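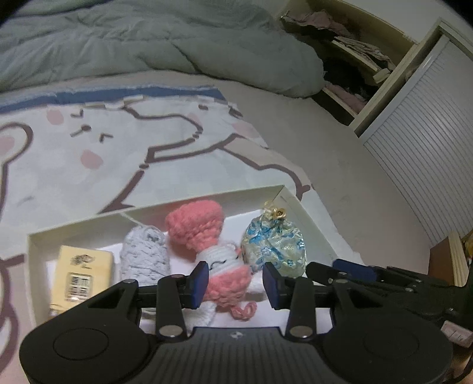
**Dorothy Rowbotham**
*Home tips columnist and hopeless keeper of small things*

I sort keepsakes on the bed. A box on a sheet is easy on my back, and if a little crocheted doll rolls out she lands on something soft! An open white cardboard box does me fine, as long as I can see everything in it from the top.

A few things I've learned about storing yarn bits and pieces:

- **Fluffy yarn goes in last.** Fuzzy pink hair flattens if you pile things on it, and then you're teasing it back up with your fingers for ages.
- **Don't fold crochet, roll it.** My gray-blue piece sits in a cylinder along the side and takes up hardly any room.
- **Keep drawstring pouches.** A brocade one with a gold tie is too pretty to toss, and it's just right for spare buttons or stitch markers (I had nearly 200 of those loose in a drawer once – never again).
- **Stand little packages upright.** They slide under everything otherwise.

Before the lid goes on I give each doll a gentle squeeze to feel for lumpy stuffing. My friend Vibeke tucks a cedar chip in the corner too, wrapped in tissue so it doesn't touch the yarn. I do mine every January and put the box back on the closet shelf, away from the window.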